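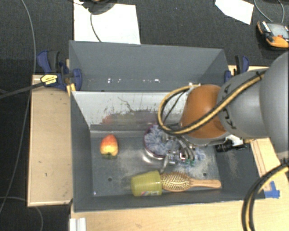
Mixed loads should be judged by what ends up touching what, Tươi Lâm argued in her comments on our draft, and a tally of items per compartment misses most of that. We adopted the suggestion, and the contact measure in this section follows from it.

Figure 3. Front compartment of a divided gray bin with a mixed load: an apple-like fruit, a translucent cup on its side, a wooden hairbrush and a metallic bowl with a fluffy item inside. The rear compartment holds no objects.

4.2 Contact between unlike items

The Gosach inventory comprises 276 household articles, of which 225 were retained after very small and very heavy pieces were removed. Articles were assigned to 5 classes: food, tableware, grooming, textile or soft, and other. A load was drawn at random from the retained set and placed in one compartment only. We recorded each pair of articles in contact and labeled the pair like or unlike according to class.

Figure 3 gives two kinds of unlike contact. The cup and the hairbrush touch end to end along the front side, a tableware and grooming pair. The soft item lies inside the bowl and is scored as nested, a separate category in which one article bounds the other. The fruit rests well apart from the other articles and contributes no pair.

Nesting complicates the analysis. A bowl that holds a soft article takes up no more floor than the bowl alone, so floor coverage understates the load. Following Diễm Huỳnh, we therefore report coverage and nesting separately. Of the 146 loads scored at the Ustton site, up to a third contained at least one nested pair. Rigid articles with long handles tended to settle parallel to a wall, which lengthened the contact line with whatever lay beside them.

Floor wear was not controlled. The bins had been in service before the study, and scuffing of the floor and dividing wall may affect how round articles come to rest. The Viswood loads, scored in September in newer bins, are treated as a separate group in Section 4.3.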